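Seasonal and permanent openings at Idalora Markets

Idalora Markets is taking applications for its Sarnby and Bivdale stores. There are 34 positions to fill, most of them in produce, bakery, deli and overnight stocking. Cashiers are needed at Sarnby only. The Bivdale front end was fully staffed in October and has stayed that way.

Overnight stockers work four shifts a week, and the schedule is posted two weeks ahead. New hires in deli and bakery need a food handler card before their first shift on the counter. The store pays the fee if you take the class through the Bivdale adult school.
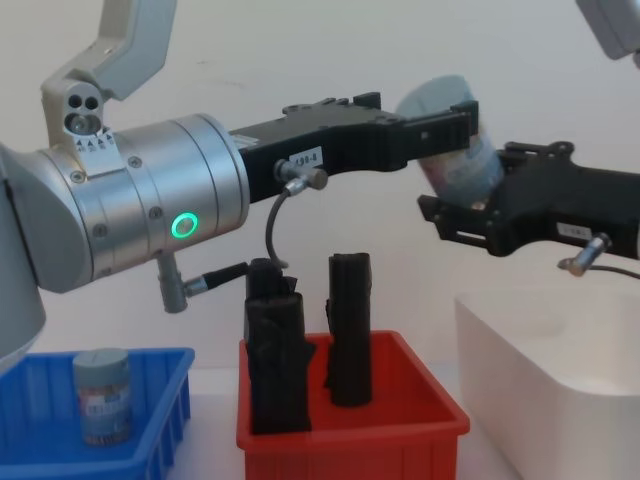
How to apply

Pick up a form at the service desk in either store or fill it out on the Idalora jobs page. Use job code 454 for all hourly positions. Department lead jobs have their own codes, listed next to each opening. Bring two forms of ID to the interview - a photocopy will not be accepted.

Applicants under 18 can work as baggers and cart attendants but not in the deli, where the slicers are off limits to minors. A work permit from your school is required.

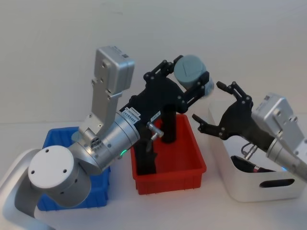
Bivdale, Tue 15 December

Eyvindsson Foods has also begun hiring for its warehouse on the east side of town, which supplies both Idalora stores. The company wants more than 60 people for receiving, order picking and loading. Pickers start on the day shift and can ask for nights after training.

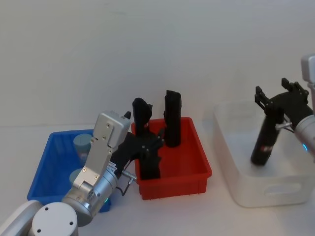

Loaders should be able to lift heavy cases through a full shift, and receiving clerks need basic computer skills. Experience with a pallet jack helps but is not required. Eyvindsson does its own hiring, so an application left at an Idalora store will not reach the warehouse office.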